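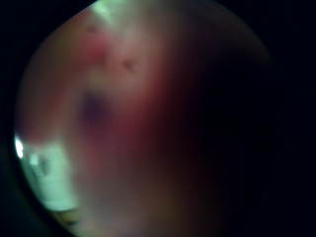 Hirel Nitrile-Dip Work Gloves, Size 9: Review

Posted 17 May 2018

I bought a four-pair pack of these from Troteo to replace the Asness gloves I had been using for shelving, boxing and general shop work. Each pair has been through at least one week of daily use. The pack cost 30 dollars with shipping.

Construction. The liner is a seamless nylon knit, and the coating covers the palm and the fingers up to the second joint. The back is bare knit. The cuff is elastic, long enough to tuck under a sleeve, with the size printed on the inside hem. Coating thickness is even across the palm and thinner at the fingertips, where you want feel more than padding.

Fit. Size 9 runs slightly narrow across the knuckles. The fingers are the right length for me, with no loose material at the tips. I can pick up a flat washer from a bench on the first or second try. A number 4 wood screw can be started by hand, but small nuts are still a bare-hand job.

Grip. Good on cardboard, painted steel and dry lumber. Fair on damp plastic totes. Poor on anything with oil on it — the coating is smooth, and a sanded finish would do better. I moved 441 boxes over the test period and dropped two, both with wet hands.

Protection. These are light-duty gloves. They stop splinters and paper cuts and take the edge off strapping. They do not stop a pinch. A finger caught between a hand truck and a door frame will bruise in these the same as it would without them, and small blisters at the base of the fingers are still possible on a long day until the liner softens.

Wear. The first pair opened at the right index fingertip on day nine. The other three are intact, with some shine on the palm. Machine washing on cold did no harm. Line dry them; the dryer made one cuff go slack.

Against the Asness pair: the Hirel glove is thinner, cooler and easier to work in. The Asness lasts longer and costs nearly twice as much. Hashemi sells a version with a sanded palm, which I plan to try in August.

Rating: 4 out of 5. One point off for the fingertip.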